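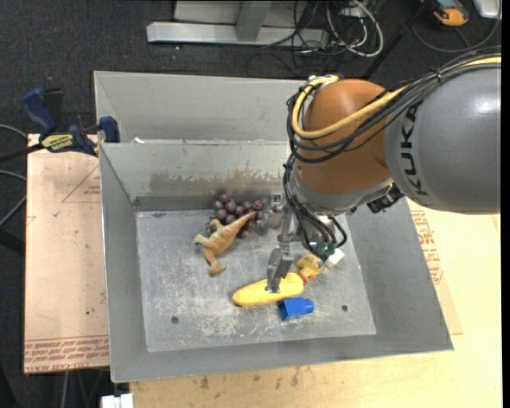

「トウモロコシです」とフレイヤ・ピルキントンは言った。
「カボチャの仲間じゃないですか。ズッキーニとか」
「どちらでもいいんです、つかめれば」
つかめていない時間のほうが長いから訊いたのだが、それは言わずにおいた。

私はラッド社の購買部の人間で、技術者ではない。倉庫の仕分け工程に入れるグリッパを二つの候補から選べと言われ、10月から三度、キヴベリ社の実験室に通っている。候補の一つはキヴベリの自社製、もう一つはローデン社のもので、公平を期して同じ腕、同じ箱、同じおもちゃで試す約束になっていた。公平を期す場所がなぜ片方のメーカーの実験室なのか、という質問は最初の日にした。フレイヤの返事は「うちには腕が余っているので」だった。ローデンからは結局、誰も立ち会いに来なかった。

その日の午後はキヴベリの番だった。指先の細い、角ばった金属のやつだ。灰色の箱の底で、黄色い細長いおもちゃに指がかぶさり、少し考えるような間があって、閉じた。持ち上がった。十センチほどのところで、するりと落ちた。
「今のは成功ですか」
「持ち上げは成功です。保持は別の項目になります」
「別の項目」
「資料の四ページに」

資料は持っていた。四ページには確かに「把持」「持ち上げ」「保持」「搬送」が別々の行になっていて、表紙に大きく刷ってある成功率は一番上の行の数字だった。1000回のうち何回つかめたか、という数字だ。つかんだあとどうなったかは、めくらないと出てこない。私は以前、複合機の選定で似たような表に引っかかったことがある。毎分の印刷枚数が、紙を補給しない場合の枚数だった。

「搬送まで通った回数だけ、教えてもらえますか」
フレイヤは画面のほうへ椅子を回した。背中の感じからすると、訊かれるのを待っていたようでもあり、訊かれたくなかったようでもあった。
「479」
「1000のうち」
「1000のうちです」
「ローデンのほうは」
「272。ただ、あちらは指のパッドが古いロットでした」
「新しいロットは頼めなかったんですか」
「頼みました」
そこで話は止まった。頼んで来なかったのか、来たのに使わなかったのか。私は手帳に「パッド、要確認」と書いて、二重に下線を引いた。

次に狙ったのは恐竜だった。黄土色の、横倒しになったやつだ。腕が降りていく途中で、手首から垂れた黒いケーブルの束が揺れて、アヒルの上をかすめた。アヒルが向きを変えた。
「あれは、いいんですか」
「何がですか」
「ケーブルがおもちゃに触りましたけど」
「触っても結果には影響しません」
「アヒルが動きましたよ」
フレイヤはアヒルを見て、それから私を見た。三十代の半ばだろうか、眼鏡を頭の上に載せたまま、一度も目のところに下ろさない人だった。
「では、影響はあります」と彼女は言った。「測っていないだけで」

この仕事をしていて、メーカーの人間からこういう返事をもらうことは少ない。それで急に信用したかというと、そうでもない。正直なところを一つ見せておいて、大きなほうを黙っている営業を何人か知っている。ただ、フレイヤは営業ではなかったし、うまく黙れるたちにも見えなかった。

恐竜は尻尾でつかまれて上がり、宙で半回転して、ブドウの上に落ちた。ブドウが転がり、壁の茶色いしみのあたりで止まった。
「うちの倉庫には恐竜はいません」
「存じています」
「袋です。詰め替え用の洗剤の。柔らかくて、滑って、中身が動く」
「袋は来月の予定に入っています」
「発注の締め切りは今月なんです」

制御のほうはダケックという会社の箱を使っていて、これがまた話をややこしくしていた。キヴベリの指をダケックの制御器で動かすと、閉じる力の刻みが粗くなるのだという。自社の制御器ならもっと細かくできる、とフレイヤは言う。ではなぜ自社のを使わないのか。ローデンの指が自社の制御器では動かないからだ。比べるためには二つとも動く箱が要る。二つとも動く箱では、どちらも本来の力が出ない。
「ということは、さっきの数字は、どちらの製品の数字でもないわけですか」
「比較のための数字です」
「私は比較を買うわけじゃないんですが」
言ってから、少し言いすぎたと思った。フレイヤは怒らなかった。立ち上がって箱のところへ行き、おもちゃを並べ直しはじめた。並べ方に決まりがあるのかと訊くと、ない、適当に散らすのが決まりだ、と言う。しかし見ていると、彼女はブドウを必ず奥の壁に寄せるのだった。
「ブドウはいつもそこですね」
手が止まった。
「そうですか」
「前回も、その前も、奥でした」
「……手前に置くと、指が房に絡むので」
彼女はブドウを持ったまま、しばらく立っていた。それから手前の、床が白っぽくすり減ったあたりに置いた。

「30回やりましょう」とフレイヤは言った。「袋もあります。昼食のパンの袋でよければ」
パンの袋は軽すぎるし、中で液体が動くわけでもない。そう言うと、彼女は流しへ行って水を入れ、口を結んで戻ってきた。結び目から一滴ずつ垂れていた。木の机の上に染みができるのを、二人ともしばらく見た。
「破れたら」
「破れたら、破れたと書きます」
「どの行に」
「行を作ります」

一回目、指は袋の結び目をつまんで上がった。これは私の目にも上手に見えた。二回目は胴をつかもうとして、袋が横に逃げた。三回目も逃げた。四回目はブドウに絡んだ。フレイヤは一回ごとに紙に記号を書き、私も自分の手帳に書いた。途中で突き合わせると一か所だけ違っていて、彼女が成功としたものを私は失敗としていた。箱の縁にこすれながら出ていったやつだ。録画を見直し、二人で三度見て、最後に彼女が線で消した。
「厳しいですね」
「うちの現場の縁には、値段の高い商品が並んでるんです」

九回目で袋が破れた。水が箱の底に広がり、床の、穴か留め具らしい黒い丸のほうへ流れていった。フレイヤは非常停止を押して、雑巾を取りに行き、戻ってきて、箱の中を拭いた。私も上着を脱いで手伝った。二人で腕の下に頭を入れるのはどうにも落ち着かなかったが、止まっていると彼女が言うので、その点については信じることにした。

「報告書、どう書かれますか」
拭きながら訊かれた。
「決められないと書きます」
「それだと、そちらの上の方は」
「安いほうにしろと言うでしょうね」
「ローデンですね」
「ローデンです」
彼女は雑巾を絞った。私はローデンの指が同じ袋をつかむところをまだ見ていない。272という数字も、よく考えれば、奥に寄せたブドウでの数字だ。それを言うと、フレイヤは壁の時計を見た。五時を過ぎていた。
「付け替えに四十分かかります」
「待ちます」
「指のパッドは、古いロットですよ」
「新しいのは、来てるんですか。来てないんですか」

フレイヤは棚のいちばん下から、封を切っていない小さな箱を出してきた。ローデンの伝票が貼ってあり、日付は2023年11月28日だった。昨日だ。私が頭の中でこしらえていた筋書きは、それでだいたい崩れた。だいたい、というのは、箱が来ていることを今日の昼に言ってくれてもよかったからだ。
「六角、取ってもらえますか」と彼女が言った。「小さいほうの」
私は小さいほうを渡し、帰りが遅くなると家に電話をかけに廊下へ出た。戻ると、アヒルがまた違う向きになっていた。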